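Red Cups, a Blue Cloth and a Good Cause at Orkport's Craft Swap

Category: Around Town
Reading time: 2 minutes

If you have been meaning to clear out that drawer of buttons, beads and yarn ends (and which of us hasn't been meaning to, for years and years), Tuesday evening may finally be your chance. The Orkport Craft Swap is coming back for the spring, and the organizers have been busy getting the tables ready in the big room at the Manalo building, the one with the concrete floor that so many of you will remember from the winter quilt show.

The idea is as simple as ever. You bring what you don't need, you take home what you like, and the small stuff gets set out in little cups so that people can carry a helping back to their seat without spilling it everywhere. Anybody who was there last fall and spent half the evening crawling after sequins will be glad to hear it!

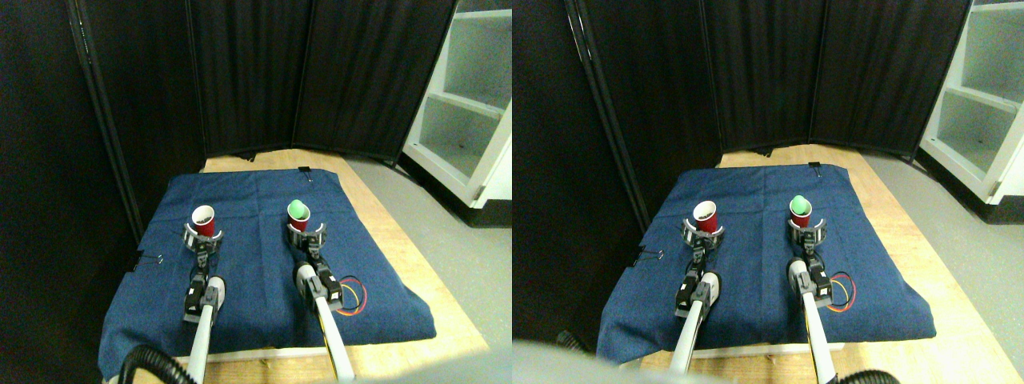
A red cup over the blue cloth at the Manalo building, with the black curtain panels behind.

The tables are getting covers this time, too. The cloth goes over the wooden top and gets clipped down with binder clips, and that should be a mercy for anyone who has tried to thread a needle while the tablecloth slid slowly into her lap. Folding panels will divide the room into corners, with yarn and fabric in one and paper crafts in another, and a quieter spot for folks who just want to sit and sew and visit a while.

Doors open at 6 p.m. and admission is $2, with children free. All of it goes toward new scissors and glue for the after-school program over in Elville, which serves 50 kids and goes through glue at a pace you would not believe. Last fall's swap raised $300, and everyone would dearly love to beat that. There is seating for 30 at the work tables, so come a bit early if you want a chair. Parking is free in the Trenness Street lot.

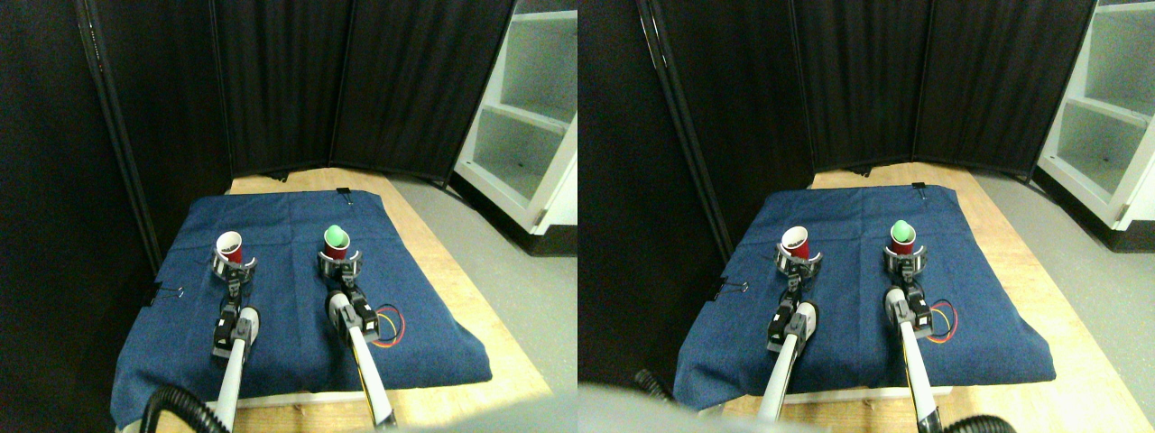
Marlene wants everyone to know that lids are welcome as well, because beads travel home much better in something that closes.

Comments

dottie_k: So happy this is back! I still have wool from the last one, but I'm sure I can find room for more.

Elville Mom: Is there a spot for knitting needles? I have a whole bag of them, all sizes, mostly in pairs.

R. Pruitt: Came for the buttons last year and stayed till they turned the lights off. See you all Tuesday.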